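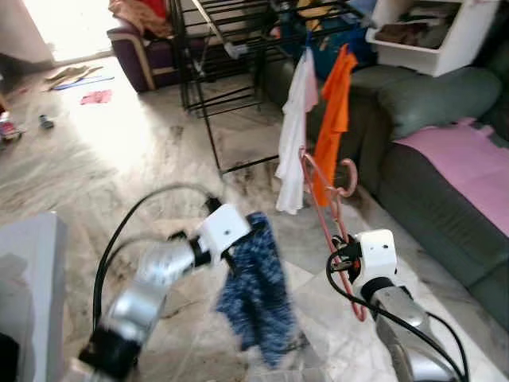 Prepared by the housekeeping inspection desk, Holloway Residences
Checklist H-12, living areas and laundry handling, April revision

Unit 2296. Inspection started 9:40 a.m. and closed at 10:25 a.m. Unit occupied, residents out. Scope: floor surface, walkways, clothes handling, hangers and drying equipment, electrical points near the laundry area. Kitchen and bathrooms are on a separate sheet.

Ratings: OK = no action. C = comment only. R = repair or correct before next visit. N/A = item not present.

SECTION 1. FLOOR

1.1 Tile surface free of cracks and lifted edges. OK
Marble tile, cream, white and grey with brown veining. The veining is irregular and in low light can be mistaken for hairline cracks. Run a fingernail across any doubtful line. Two lines were checked near the balcony door and both were flush.

1.2 Grout intact. C
Slight loss at one joint by the hall threshold. Under the depth limit. Recheck next visit.

1.3 Floor dry and free of residue. OK
Checked by hand with a paper towel at the balcony door, the sofa and the hall. Polished stone gives little warning when wet, so damp laundry should not be sorted directly over it without a mat.

1.4 Dark patches identified. C
One dark grey-brown patch in the living area. On veined stone, record the position first and then test with a neutral cleaner. Acidic products, including vinegar and most descalers, are not to be used on this floor. The previous sheet for this unit lists the cleaner as Norkura neutral, diluted per the label. No change.

1.5 Mats and rugs secured. R
Rug by the sofa has no underlay and slides under foot pressure. Fit a non-slip underlay cut 2 inches short of the rug on each side.

SECTION 2. WALKWAYS

2.1 Clear path from entry to balcony door. OK

2.2 Clear path from laundry closet to drying rack. C
Passable. Laundry basket was standing partly in the path and was moved to the wall. Basket to be kept on the closet side.

2.3 No hangers or garments left on the floor. OK
A plastic hanger on polished tile will slide when stepped on. Treat any hanger on the floor as an R, even a single one.

2.4 Lighting adequate along the path. OK

SECTION 3. GARMENTS AND HANGING

3.1 Garments shaken out and checked before hanging. OK
Dark patterned items, such as the navy and mid blue piece, hide pins, tissue and loose threads well. Open the folds fully and check both faces. Pockets and hems by touch.

3.2 Garment held clear of the floor during handling. C
Long items with a trailing corner are the usual problem. Gather the lowest edge before walking with the piece.

3.3 Hangers sound. OK
Includes salmon-pink plastic. For all plastic hangers: flex the long sides lightly, look for white stress marks at the corners, and feel along the molding seam for burrs. Discard any hanger that fails. Do not tape or glue.

3.4 Hanger suited to the garment. C
Smooth, glossy plastic lets light fabric slip at the shoulders. Use a hanger with grips or notches for straps and wide necklines.

3.5 Hangers stored together, facing the same way. R
Spares were found in a tangled stack on the closet shelf above head height. Move to the rail or a bin at waist height. Pulling one hanger from the stack brought down three others.

SECTION 4. DRYING RACK AND RAIL

4.1 Rack locked open, all feet in contact with the floor. OK
Brorkidix folding model. Rubber feet present on all legs. Bare metal feet will scratch this stone and should be replaced the same day.

4.2 Load within marked limit. OK

4.3 Closet rail brackets tight. R
Left bracket turns by hand. Replace the wall plug and screw — do not simply retighten. Rail not to be loaded until done.

4.4 Rack at least 12 inches from heaters. OK

SECTION 5. ELECTRICAL NEAR LAUNDRY

5.1 Cords off the walking path. OK

5.2 Outlet covers intact. OK

5.3 Portable dryer, rating plate legible. N/A

5.4 Space heater, tip-over switch tested. N/A

5.5 Power strip load. C
Ustetti strip behind the rack, marked 3000 W. One lamp connected. Acceptable, but the strip should be raised off the floor where wet items may drip.

SUMMARY OF ACTIONS

1.5 Rug underlay. Housekeeping to supply.
3.5 Relocate spare hangers. Residents, note left in unit.
4.3 Closet rail bracket. Maintenance ticket opened, rail tagged out.

Items 1.2, 1.4 and 5.5 carried forward to the next sheet. Attach the cleaner label to the unit file if the product changes.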